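Cómo mantener al día un rincón de butacas claras
Trucos de casa, cuaderno de noviembre

Las butacas blancas me las desaconsejó todo el mundo, y mira, yo las volvería a comprar mañana mismo. 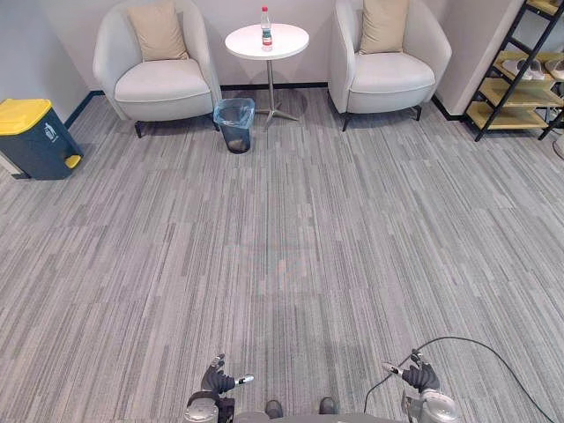

Lo que piden es poquita cosa, pero a menudo. Yo les dedico un rato por la mañana, con el café todavía en la mano, y así no llego nunca a esas limpiezas grandes que le quitan a una las ganas de vivir.

Primero, los cojines. Se levantan, se sacuden en la ventana y se les dan unas palmadas por los lados, que es donde se apelmazan. Los beige son muy agradecidos – disimulan mucho más que la propia butaca – y por eso mismo conviene mirarlos de cerca de vez en cuando, ¡que engañan! Antes de volver a ponerlos, paso el cepillo blando por el respaldo y por la unión del asiento con los brazos, donde acaban todas las migas del mundo.

Para una mancha reciente, papel absorbente sin frotar. Si queda cerco, mezclo 2 cucharadas de vinagre blanco en un vaso de agua templada y voy a toquecitos, de fuera hacia dentro, probando antes en la parte de atrás. Luego, paño seco y paciencia.

La mesita auxiliar de pie fino se limpia en un momento: bayeta húmeda en el tablero, otra seca para que no queden marcas y un repaso a las patas de la base, que cogen una pelusa tremenda. Con 70 centímetros libres por delante de las butacas se pasa el aspirador sin tener que mover nada.

En la moqueta de losetas aspiro en los dos sentidos, despacio, y me detengo en las juntas. Si una loseta se estropea, a veces basta con cambiarla por otra de un sitio que no se vea. Yo guardo 3 de repuesto debajo de la cama.

Y la papelera, pequeña y a mano, con la bolsa bien doblada por fuera del borde para que no se escurra. Debajo dejo 2 bolsas más, plegadas en el fondo, y al cambiarla ya tengo la siguiente lista. Las botellas de plástico las llevo aparte, al cubo de pedal, cuando me levanto a por otro café.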